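4. Comparing the two hands on the covered arm

4.1 Setup

Both hands were run on the same arm, in the same cell at Watosham, with the same controller. The only things swapped between blocks were the hand, its cable and the tool weight entry in the controller. Cover stayed on throughout. We did try to take it off between hands for the first two blocks but it took most of a morning each time and the zero shifted after refitting, so those two blocks are dropped.

The hands are the Stukari, a segmented multi-finger hand, and the Whitlock, a plain two-jaw gripper with rubber pads. The Whitlock is our baseline. It has been on the arm since the Tenatville trials and all the older numbers in Section 2 come from it.

Controller settings. Speed cap the same for both. Force limit the same for both at the arm, but not at the fingers, where the two vendors define it differently and we could not find a setting that made them equal. We picked the lowest value at which each hand held the test block for a full minute with the arm still. This favors the Whitlock slightly on light parts and the Stukari slightly on heavy ones, see 4.4.

4.2 Trials

740 picks with the Whitlock, 855 with the Stukari. The counts are uneven because the Stukari was easier to leave running in the afternoon, and we chose to keep the extra data and report rates. Cutting the Stukari set to the first 740 changes nothing in the ordering of the results.

Each pick is: approach, close, lift, hold, carry to the second station, place, open. A pick counts as good only if the part ends up inside the marked area and upright. Part dropped on the way, fail. Part placed but tipped, fail. Part placed fine but the arm stopped on a contact fault and had to be reset by hand, also fail, though we log these apart as "stops" because they say more about the cover and the cable than about the grasp.

There are 6 part types, same as in the earlier work: short tube, long tube, flat tray, lidded jar, block, and the soft pouch. Order was shuffled per block. The operator (K. Pramanik for all Stukari blocks, and most of the Whitlock ones) loaded the parts and did not adjust them after the start signal.

4.3 Results by part

Tubes. Both hands fine. The Whitlock is faster to close and the jaws self-center on the tube, so the place is more repeatable. The Stukari sometimes rolls the tube a little in the fingers while lifting, which does no harm on the short one. On the long one the roll turns into a tilt and the place comes down on one edge.

Tray. Stukari clearly better. Two jaws on a thin flat part have very little to hold and the tray pivots as soon as the carry starts. Slowing down the carry helps but then the cycle is too long to be useful. With several fingers under the rim the tray stays level at full speed.

Jar. Near tie. Failures with the Whitlock are slips off the lid. Failures with the Stukari are early contact, one finger touches the shoulder of the jar before the others and pushes it off its spot. A wider pre-shape mostly fixes this and we used it from block 4 on. Earlier jar picks are kept in the totals.

Block. Nothing to report, both hands hold it. We keep it in as a sanity check.

Pouch. Hard for both. The Whitlock either misses the fold or takes too much of it and squeezes the contents to one side. The Stukari gets a better hold but releases badly, the pouch clings to a finger and drags as the hand backs off. We added a short shake at release. It helps some. Not a fix, and it would not be acceptable with an open jar nearby.

4.4 Stops and the cover

This is where most of the lost time went. The arm draws extra current when the cover is bent hard, and the contact detector reads that as a touch. With the Whitlock the wrist stays close to straight for nearly all picks, so it rarely comes up. The Stukari needs the wrist turned further in to bring its fingers under the tray and around the jar, and the cover bunches there.

We tried raising the contact threshold. Stops go down, but so does the sensitivty to real contact, and in one block the hand leaned on the jar for a full second before the controller reacted. Put the threshold back. What worked better was re-seating the cover with more slack above the wrist before each block, and limiting the wrist speed (not the arm speed) in the last part of the approach. All the Stukari results from block 4 onward use both changes.

The cable is the other half. Stukari's cable leaves at the base of the hand and needs a loop there to let the wrist turn. Too short a loop and it pulls. Too long and it can get between the hand and the part. Loop length was set by eye at the start of each block and we did not record it, which we should have.

Some of the stops we can't assign to either cause. The log gives the joint and the time but not the direction of the load, so a cover stop and a cable stop look the same unless somebody was watching. Wrist view was saved for the later blocks only.
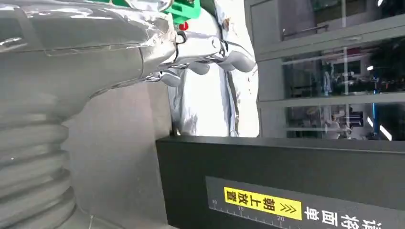 Figure 4. Wrist-camera view

Silver cover on the arm, with the pleated section lower down and the narrower part at the wrist. The hand has segmented, chrome-like fingers; note the thin dark cable looped near its base. The ruler scale printed on the dark box was not used for any measurement in this paper.

From this view the cable and the forearm side of the cover can be checked together, and that is the main use we made of it. It is less good for judging the grasp. The shiny finish on both the cover and the fingers throws bright streaks into the image and automatic exposure hunts when the wrist turns. We fixed the exposure by hand in October and left it. A matte cover would be the better answer, we did not have one that fit.

4.5 What we would change

Record the loop length. Log motor current at full rate, not the averaged value. Run the Whitlock with the same wrist poses as the Stukari for at least one block, even though it does not need them, so that the effect of the pose and the effect of the hand can be pulled apart. As it stands a reader could argue that part of the Stukari's stop rate belongs to the pose and we would have to agree.

Also the order of hands. All Whitlock blocks came before all Stukari blocks, and the cover was older and softer by then. Could have gone either way: a softer cover bends easier but also bunches more. No data on this.

For the combined cell we are going with the Stukari for trays and jars and keeping the Whitlock for for long tubes, with a manual swap between runs. The swap procedure and the tool weight entries for both hands are in Appendix B. The pouch is left out of the combined cell for now.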